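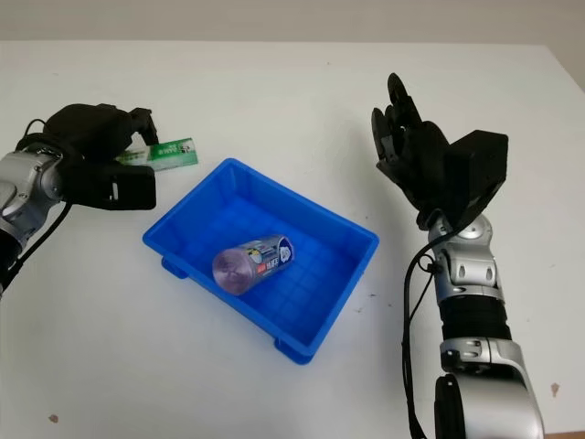

Kristine Lagman says her beagle hadn't seen a vet in nearly 2 years before the Bralton pet clinic opened up a free day in the old feed store, and she wasn't sure he'd even let anyone look in his mouth. He did. He also needed two teeth out, which the clinic took care of the same afternoon, and she wrote me a long email about it that pretty much made my morning.

So I drove over to get the rest of the story, and to pet some dogs while I was at it (I make no apologies). The clinic has been running out of that building since April, and as of last week it has seen 547 animals. Of those, 462 were dogs. The rest were cats, plus one very large rabbit that Malathi Bhat, the clinic's vet, still talks about like he's family.

The news is that they're staying. The lease was supposed to run out at the end of the year, and there was a lot of worry going around that the whole thing would have to move out to Gellwood, which is a 40-minute drive for a lot of folks here and no drive at all if you don't own a car. The new lease was signed on December 17, 2020, and it keeps the clinic right where it is. I may have yelled a little in the parking lot when I heard!

Hours are changing too. Starting in January there will be evening appointments for shots and checkups, 12 slots a night, and you can book by phone or just walk up to the side door and put your name on the sheet. Surgery days stay in the mornings. If your cat is getting spayed or neutered you'll still need to drop her (or him) off before eight, and Bhat asked me to remind everybody to call the day before about when to stop feeding. People forget that part all the time — I forgot it with my own cat, and we had to go home and come back another day.

Prices aren't going up. Shots are still pay-what-you-can, and the microchips are still free if you live in the county. Annelore Steinbach, who answers the phone most days, told me the question she hears most is whether you have to prove your income, and the answer is no. Bring a piece of mail with your address on it and you're set.

They're also looking for foster homes over the winter, mainly for older cats and for a couple of bonded dogs who can't be split up. Food and vet care are covered. I asked about the dogs and was shown a picture, and I had to go stand outside for a minute, because we already have three at our house and my husband reads this column.

For the cold weeks the clinic has donated dog coats and straw for outdoor cat shelters, free for the asking at the front desk. Straw only, please don't use blankets out there. They soak up water and freeze.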